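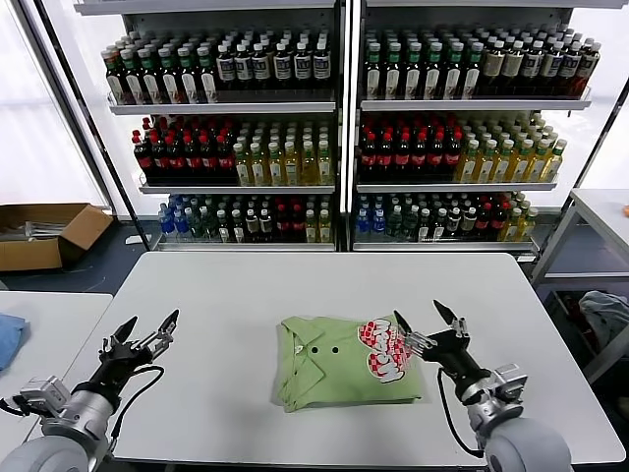 Folding bench notebook, Gurcombe room
July, started writing at 4:40 in the afternoon
Print this entry | E-mail this entry

Good long day on the shirts, and I want to get it down while I still remember which settings we were on. We are at 166 kept episodes for the polo task now, out of the 483 we promised the Vodell people, so there is plenty of road left, but the pace feels so much better than it did in the spring!

Fengying Ren drove in the morning and I took over after lunch. She has a lovely patient way with the collar (she lets the left arm settle before she asks the right one to do anything) and I am trying hard to copy it. My own folds come out fine but I rush the last tuck, and when I played a few back this afternoon you could see both grippers twitching at the end. I marked those for a second look and left them in the folder for now. Fengying, if you read this before I see you, please be strict with them.

Start poses: we agreed to change the shirt's starting pose every 40 episodes and to write the change in the log at the moment we make it. I forgot once and had to work it out from the time stamps, so please learn from me there. The printed polos are still my favorite to work with — a big graphic gives you something to line up on when you are squaring the sides.

The drink shelves stay where they are behind the table. I asked Yiran Mao about it and he would like the background kept the same until this batch is finished, and then we can start moving things and see how much the policy minds.

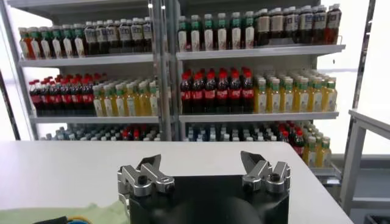

Do we keep an episode if the operator fumbles a grasp and then recovers?
We keep it when the recovery is clean and the fold gets finished, and we tag it "recovered" so that Yiran can leave those out of a training run if he wants to.

Wrist views and head view both played back in step on the 2 episodes I opened all the way through. I still want to check more of Fengying's from the morning. Left gripper zero was redone before lunch, so anything earlier is on the old value, and I put a line in the log for that.

Next session: finish this start pose, then sleeves-out.

Related entries
Wan controller, notes on gripper zero
Iltness towels, first batch
Naming episodes so we can find them again
Collar grasps, left arm first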